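Namero 4.2 brings current Linux kernel to ageing Vumer tablets

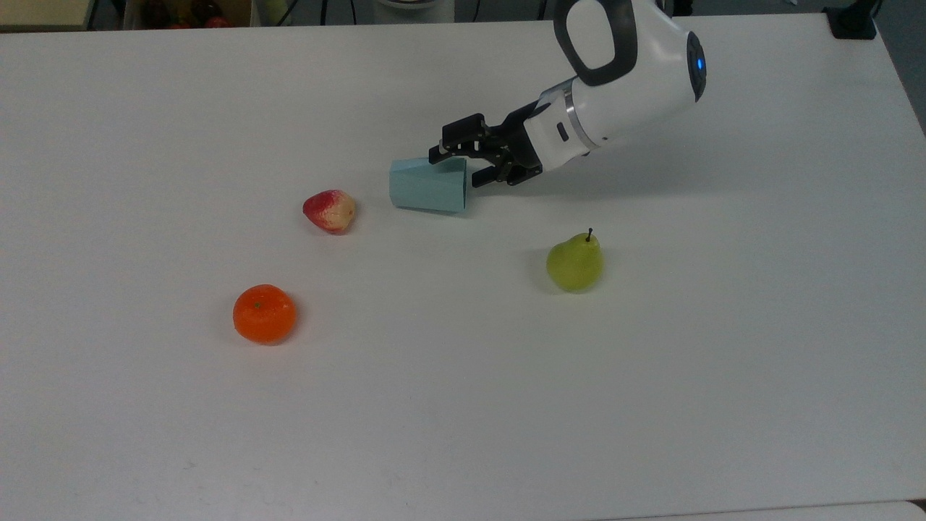
Artificial fruit and a light blue paper object on a white tabletop.

The Namero project has released version 4.2 of its operating system for the Vumer 8 and Vumer 10 tablets, extending software support for devices which stopped receiving updates from their manufacturer three years ago. The release became available for download in March and may be installed by any owner whose tablet has an unlocked bootloader.

Version 4.2 replaces the older kernel that shipped with both tablets. Wireless networking, Bluetooth audio, the touchscreen and the headphone socket are supported on both models. The rear camera works on the Vumer 10 only. Owners of the Vumer 8 may take photographs with the front camera, although video recording remains unavailable.

Senthil Iyer, lead maintainer of the project, said that the greater part of the work had concerned power management. Under the previous release, a tablet left in standby overnight could lose most of its charge by morning. The wireless chip was being woken at short intervals by the old driver, and the fault could not be corrected without moving to a newer kernel.

"We had a temporary fix in place for more than a year, and it was never satisfactory," said Mr Iyer. "The tablet now sleeps properly and wakes when the cover is opened. Users who turned off wireless at night to save the battery may stop doing so."

The release closes 809 entries in the project's public issue tracker. Many of these were duplicate reports of the standby fault. Others concerned the on-screen keyboard, which has been rewritten and now offers layouts for Tamil, Welsh and Portuguese. The keyboard no longer covers the password field when the tablet is held upright.

Storage requirements have also changed. The system image is 400 MB smaller than that of version 4.1, after several bundled applications were moved to an optional package. Those upgrading from 4.1 will keep the applications already installed on their device. A fresh installation includes the web browser, the file manager, the mail client and the settings tool.

Testing was carried out over the winter by members of the project's preview group, who installed weekly builds on their own tablets. Aishwarya Raju, who co-ordinates the group, said that 200 devices had taken part, including a number of early Vumer 8 units fitted with a different display panel. Those units had shown a blank screen under earlier builds. The correct panel is now detected during start-up and no manual setting is required.

Ms Raju added that reports from owners of the early units had been especially useful, as the maintainers did not have one of their own until the final month of testing.

Hosting for the release is provided by D'Souza, which has supplied download servers to the project since version 3.0. A second mirror is operated by Trevach. Owners are asked to use the mirror nearest to them and to check the published signature of the file before installation.

The following problems are known to remain in version 4.2:

Screen brightness may return to its highest level after a restart on the Vumer 8.

The microSD slot does not recognise cards that have been encrypted by the original Vumer software. Such cards should be copied to another device before the tablet is upgraded.

Bluetooth keyboards paired under version 4.1 must be paired again.

The battery indicator may remain at 100 per cent for several minutes after the charger is removed.

A maintenance update, numbered 4.2.1, is planned and will address the brightness and battery indicator faults. No date has been set for support of encrypted cards, which depends on details of the original software that have not been made public.

The project has also confirmed that version 4.1 will receive security corrections for a further six months. Owners who depend on the rear camera of the Vumer 10 for document scanning are advised to remain on 4.1 until the maintenance update is issued, as the scanning application has not yet been adapted to the new camera driver.

Installation instructions, release notes and the source code are available from the Namero website. Questions about upgrading should be sent to the users' mailing list. Reports of faults should be entered in the issue tracker, stating the tablet model and the build number shown in the settings tool.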